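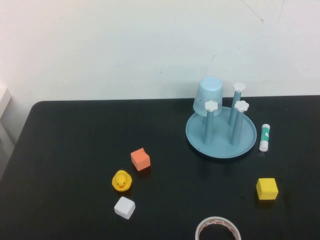
Resetting the Kids' Table in 10 Minutes (Cups, Glue, Foam Blocks, Bath Toys)

Posted Dec 7, 2024 by Vira Kravets

We use cookies to remember your preferences and see which pages get read. By continuing to browse you agree to this. Accept / Manage settings

Quick one today. Several of you asked how I do the table at the end of the afternoon, after the post on snack cups. So, the whole routine, start to finish. I do this at home and it's the same thing I do at the Moodley playgroup, just with more cups there.

My table is black. Looks great for one hour a week. Shows every crumb, every glue smear, every ring from a cup. If yours is pale wood you'll get away with more than I do, lucky you.

What you need

Cup rack, the kind with posts and a tray underneath
Two cloths, one damp, one dry
Bowl of warm water, tiny squirt of dish soap
Old toothbrush
A shallow bin for foam blocks
A towel you don't care about
Old plastic card for scraping

That's it. No sprays. I used to have a whole caddy of sprays and half of them left streaks.

Step 1. Cups first

Always cups first. They need the longest to dry so get them going while you do the rest.

Empty, rinse, then a proper wash inside with the soapy water. Run the toothbrush round the rim and into the bottom corner where the juice sits. Rinse again. Shake over the sink, hard, two or three shakes. Saves you a puddle later.

Then upside down over a post. Open end down, bottom up. Push it down gently until it sits, don't jam it. Thin plastic cups can grip a post with a fancy top on it and then you're pulling the whole rack over to get one cup off. Our rack has flower tops, white ones, cute, and the petals do catch a bit on the narrow cups. Tilt the cup slightly as you lift and it comes off fine.

If you have more cups than posts, dont stack one on top of another. Bottom one stays wet all night. Put the extras on the towel, rim down, propped on a spoon handle so air gets under.

Step 2. Where the rack goes

Toward the back of the table, off to one side. Not in the middle, somebody will reach across it for a crayon and that's that.

Leave a gap to the wall. Two fingers is enough. I had mine pushed right up for months and the paint behind it got grubby from cups bumping it. Magic sponge took most of it off, not all.

Tray needs emptying. People forget the tray! It has a raised rim so the drips stay in there, and then they just sit. Tip it out every day, wipe it, put it back. Once a week pull the posts out (if yours come out, check before you yank) and wash the holes with the toothbrush. Pink slime lives in the holes. Sorry.

Step 3. Glue sticks

Cap check. Every one. Press until it clicks, or if yours is not a clicky one, press and twist. Before you cap, wind the glue down. All the way. If it's poking up even slightly the cap squashes it and you get that mushroom thing round the edge and the cap never seats right again.

Already mushroomed? Scrape it with the plastic card, wipe the collar with the damp cloth, let the collar dry, wind down, cap on.

Dried out on top? Slice off the crusty layer. Usually good glue underneath. If it's crumbly all the way through, bin it.

Store standing up, cap on top, away from the cups. I know this is obvious. But a glue stick next to the rack gets dripped on, the label goes soft, the paper comes off in bits and then there's label in the tray. If the table is small and they have to share the back of it, put the glue on the dry side, and move it to the drawer once you're done.

At the playgroup we went through 78 glue sticks in one year. Then Lerato Shezi started doing the wind-down-and-cap thing with the children as a little song and it went way down. Let them do it, even the three-year-olds. They love the click.

Step 4. Glue on the table

While you're on glue. Wet smears, damp cloth, straight away, done. Dried smears, lay the damp cloth flat on top and leave it a couple minutes. Go do the blocks. Come back and it slides off with the card held nearly flat. Don't scrape dry on a dark table. You'll see the scratches forever, ask me how I know.

Most kid glue sticks are washable and this works. If it's super glue, different post, different prayers.

Step 5. Foam blocks

Foam cubes are great. Quiet, soft, nobody cries when the tower goes. But foam is a sponge and treat it like one.

Dusty or crumby: knock two together over the bin. Then dry cloth.

Sticky: dip a corner of the cloth in the soapy water, wring it out properly, dab. Dab, don't rub, the surface pills. Same again with plain water.

Properly dirty (yogurt, paint, something unknown): in the bowl, squeeze it a few times, rinse, squeeze in the towel. Roll it up in the towel and lean on it. Then stand it out with space on all sides. NOT in the bin. A damp block shut in a bin with the others and you'll smell it by the weekend.

Turn them once while they dry so the side on the table gets some air. Tilting one on its edge against something works too.

Check for bites. Toddlers bite foam. If there's a chunk missing, that block goes in the trash, it's a choking thing and it only gets crumblier. Same for any block that's splitting at a corner. I go through ours in January, big sort, and throw the sad ones.

And if you've got really small cubes, and kids under 3 around, they live up high. No exceptions at my house.

Step 6. The duck

There's always a duck. Ours migrates from the bath to the table to the dog bed.

Squeeze it over the sink first. If water comes out, there was water in it, and you want to look at the color. Clear is ok. Bits in it, not ok.

Clear: squeeze in warm soapy water, fill it, shake, squeeze out. Do it again with plain water. Squeeze out everything you can, then park it hole side down on the towel, overnight. Wherever the hole is. On some ducks it's underneath, in which case stand it on the edge of something so the hole isn't sealed flat against the towel.

Bits: I throw it out. There are people who do vinegar soaks and swear by them. I did that with two ducks and the bits came back both times.

New duck trick, from Thabiso Ndlovu, who has four kids so I listen: plug the hole before it ever goes in the bath. Dab of hot glue, let it cool, smooth it. No squeak any more. For some of us that's a bonus. Check the plug every so often, if it's loose pull it off and redo it so it can't come off in a mouth.

No hole at all? Wipe it and you're finished.

Step 7. Wipe the table

Now the table itself. Move things to one half, wipe the other half, dry it, swap. Much faster than picking everything up and holding it in your arms like a crazy person.

Damp cloth first, back to front, so crumbs come toward you. Catch them in your hand at the edge. Then the dry cloth right behind it. On a black top the drying is what matters, otherwise you get streaks you can see from the kitchen.

Rounded corners: wrap the cloth over and run it down the side. Jam hides just under the lip.

Back edge, where it meets the wall. Crumbs go down there. Pull the table out once a week. I don't always. Marthinus pulled ours out when he was fixing the outlet and found a whole rice cake.

Step 8. Put back

Rack at the back, tray empty, cups on posts. Glue in the drawer. Dry blocks in the bin, damp blocks out. Duck on the towel till morning.

I leave a couple of blocks out even when they're dry. If the table is totally bare the kids wander over in the morning and ask what to do. Two or three things on it and they just start.

Things that went wrong for me

Put the plastic cups in the dishwasher, bottom shelf. Warped. Wouldn't sit on the posts any more, they lean. Top shelf or by hand.

Dried foam blocks on the radiator. One side went hard and kind of shiny. Just air, be patient.

Used furniture polish on the black top. Blocks picked it up, everything greasy, took days.

Left a marker uncapped on the towel. That's why the towel is one you don't care about.

Few questions I keep getting

Do you wash the rack in the dishwasher? No. Might be fine, look at the bottom of yours. I do it in the sink.

Can adult mugs go on it? Mine's light and plastic so no, it tips. Small cups only.

How many cups do you keep out? One each. Wash it, hang it, use it again. Before that we had cups all over the house.

Does it realy take 10 minutes? With the glue soaking while you do the blocks, yes. First time will be longer. If a yogurt block turns up all bets are off.

Bath toy storage post is next, I have the mesh bag versus basket thing half written. If you've got a good way of keeping the duck in the actual bathroom, comments please.

Get the Brollidance newsletter: one short email a month, new how-tos and printables. Enter your email to sign up. Unsubscribe any time.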